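Chapter 6
Packaged Foods and the Home Pantry

Chapter Outline
Why foods are packaged
Bags, boxes, and wraps
Reading the outside of a package
Sorting a mixed purchase
Storage after opening

Key Terms
barrier, headspace, inner wrap, net weight, primary package, secondary package, shelf life

When Reshma Xaba opened a small grocery counter in Hestham, she stocked 70 different items. Within a few years she had 400. The shelves were the same length as before. What changed was the kind of goods she sold. Fresh bread and loose grains gave way to crackers, noodles, dried fruit, and snacks, nearly all of them in packages that could be stood up, stacked, or hung from a hook.

Most home kitchens have gone through the same change on a smaller scale. A cook who once kept flour and rice in crocks now deals with bags that will not stand, boxes that are half air, and flat packs that slide behind everything else. Knowing how packages are made helps a household store them well and use the food while it is still good.

6.1 Primary and Secondary Packages

The primary package is the one that touches the food. The secondary package goes around it. A box of crackers is a secondary package, and the sealed sleeve inside is the primary one. A bag of chips usually has no secondary package at all until it is packed into a shipping carton.

The difference matters at home. If the outer box is dented but the inner wrap is sound, the food is normally fit to eat. If a primary package is torn or its seal has opened, the food should be thrown out, even when the tear is small.

6.2 Flexible and Rigid Packages

Flexible packages include bags, pouches, and film wraps. They weigh little and take up little room once emptied. They protect poorly against crushing, and for this reason many snack bags are filled with gas to leave a cushion, called headspace, above the food.

Rigid packages include boxes, cans, and jars. They hold their shape and can bear weight. In a pantry, rigid packages belong at the bottom of a stack and flexible ones on top or in a bin of their own.

Before putting groceries away, lay them out on a table where every package can be seen. Pick up each one, turn it over, and find the date and the net weight. Group the packages by shape first and by contents second.
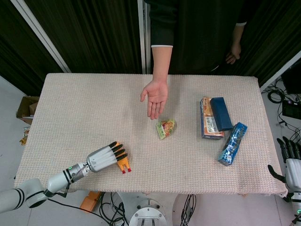

Figure 6.1 A small snack packet and other packaged items on a cloth-covered table.

Packages of different shapes take up space in different ways. Crinkled bags do not lie flat against one another, and a box resting on another package may hide its label. Place each item so that its date can be read without moving its neighbors.

Check Your Shelf

Choose one shelf at home. List every package on it, mark each as flexible or rigid, and write down the earliest date you find. Bring the list to class for use with Section 6.3.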